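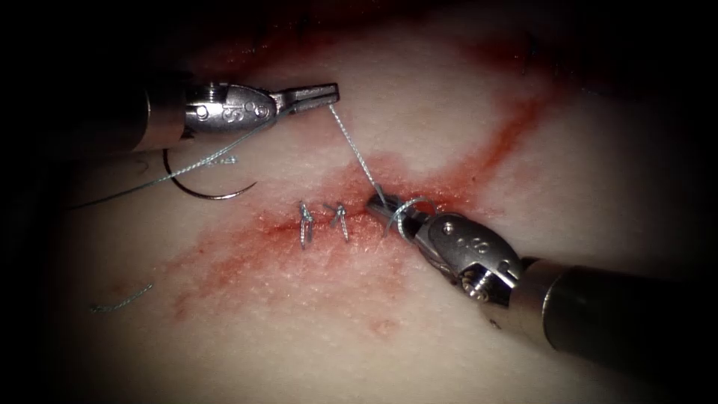 Section 4. Tying the Practice Knot

By now you have two stitches in your Ninavmont practice pad and a good feel for how the thread pulls through. Tying off is the part most people find fiddly, so pour yourself a little patience and go slowly the first few times (everyone drops loops in the beginning, and the pad won't mind one bit!).

1. Pull the thread through until a short tail is left on the far side of the wound line. A tail as long as your jaws is plenty.

2. Take hold of the long end with the left instrument, close to where you want the loop to start.

3. Bring the right instrument in low, with its jaws over the wound line and slightly open, and wrap the thread once around them. For the first throw of a surgeon's knot, wrap it twice.

4. Reach through with the right jaws, close them on the tail, and draw it back through the loop.

5. Pull the two ends in opposite directions, keeping them low and level, until the knot lies flat and the edges just meet.

6. Make a second throw, wrapping the other way this time, and then a third. Snug each one down before you begin the next.

Note: Braided thread grips itself nicely, but it also frays if you pinch the same spot over and over. Move your hold along the strand now and then. Refill spools are part no. 247 in the Clotmont catalog.

Caution: Stop pulling when the edges touch. If the pad puckers or bunches up, the knot is too tight, and the thread may tear through. Snip it out and start again a little farther along.

When your knots sit flat, trim the ends and go on to Section 5, Running Stitches.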